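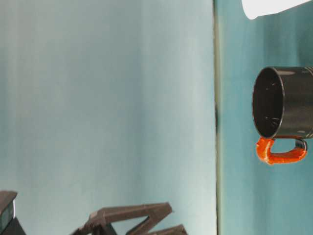 Pale blue-gray, with a darker side to the right of the seam.

Print this page | E-mail this to a friend

24/08/2020

PULHAM PAINT LIBRARY OPENS ITS SHELVES TO THE WHOLE COUNTY

Hi everyone, Adanech Workneh here from the Pulham Paint Library, and I have been itching to send this one out! Starting this week, anyone who lives in the county can come and pick up leftover house paint from us for free. Up to now you had to live inside the Pulham town line, and I've had to turn away some very nice people with very ugly hallways.

If you haven't met us, we take in the half cans folks have sitting in the garage, check them, strain them, put a fresh label on and send them back out the door. Last year we gave away 1,591 gallons. Almost 50 of those were the same shade of mustard (a restaurant changed its mind) and I still see it on porches all over town.

The bigger area is possible thanks to Lindar, the hardware store on Mill Street, which is lending us its old loading bay through December. Gitau Nyanda runs the store and he's been after me to use that space for ages. "It was full of broken pallets," he told me. "I'd much sooner see it full of paint."

How it works: bring proof of address and something to carry cans in. You can take 2 gallons per visit. We have interior latex mostly, some primer, and a little exterior when we get lucky. No oil-based, no spray cans, and please don't leave anything outside the door overnight — we had a raccoon incident and the sidewalk is still green.

Berhanu Ayele will be doing color mixing in the afternoons. Bring him a chip or a scrap of wallpaper and he'll get you close. Close is the word, so do paint a test patch and look at it morning and evening before you commit to a whole room. I skipped that step in my own bathroom and I'm living with it.

Want to donate? Cans should be at least a third full, with the lid on tight and the original label readable. If it's frozen and gone lumpy we can't use it, sorry!

Press folks, call the front desk and ask for me.

COMMENTS

Colm Ó Néill: Does a rental count for proof of address? My lease is all I've got.

Adanech Workneh: Yes, a lease is fine, Colm!

Elif Naz Taşdemir: Got my kitchen color there in the spring and love it. Any ceiling white in right now?

We use cookies to remember your settings. By staying on this site you agree to our cookie policy. OK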